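La pinza cara no siempre pierde, pero casi siempre llega tarde

Llevo desde octubre comparando pinzas para dos brazos blancos que comparten mesa, y mi opinión es que dedicamos demasiado tiempo a elegir la pinza y muy poco a los dedos. Lo digo después de haber defendido lo contrario en este mismo boletín.

La prueba que montamos en Nastham era sencilla. Envases de tienda, cajas de cartón, algún bote, soportes transparentes y una cesta. El brazo coge, lleva y suelta. Hicimos 229 intentos repartidos entre 3 modelos: la paralela de Trillow, la adaptativa de Pulholm y una paralela económica de Šťastný que compramos casi por completar la tabla.

La de Pulholm es la mejor construida. Se adapta bien a los botes y perdona errores de posición. También abulta más, y entre dos estantes acrílicos eso se paga: hay que entrar en ángulo, el planificador tarda y a veces no encuentra camino. La de Trillow tiene la fuerza más fácil de regular, aunque su controlador pide reiniciarse cuando se cambia de brazo. La de Šťastný hace ruido y su documentación es mala. Con los dedos de serie resbalaba en el cartón satinado. Le pusimos unas almohadillas de silicona que costaron 30 euros y dejó de ser la última.

Kamil Dvořáček, que programó las trayectorias, no está de acuerdo conmigo. Sostiene que las almohadillas se gastan y que una prueba corta favorece a lo barato. Puede tener razón en lo primero. Cambiarlas lleva unos minutos, y yo prefiero esa avería a una semana esperando un repuesto de muñeca.

Tampoco me convence comparar por fuerza máxima, que es lo primero que enseñan los catálogos. Una caja de cartón se aplasta mucho antes de llegar a ese valor. Me interesa más la apertura y cuánto sitio ocupa la pinza abierta.

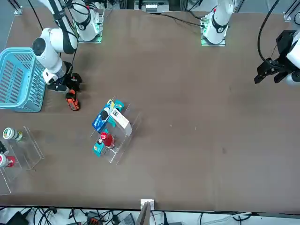

¿Merece la pena montar una pinza distinta en cada brazo? Para comparar modelos, sí; para trabajar a diario, prefiero dos iguales, con los mismos dedos y una sola calibración que mantener.

La próxima compra la haría al revés de como la hicimos: primero los objetos, después los dedos y al final la pinza que pueda llevarlos. El presupuesto que sobre lo pondría en cámaras, donde seguimos teniendo fallos con el acrílico.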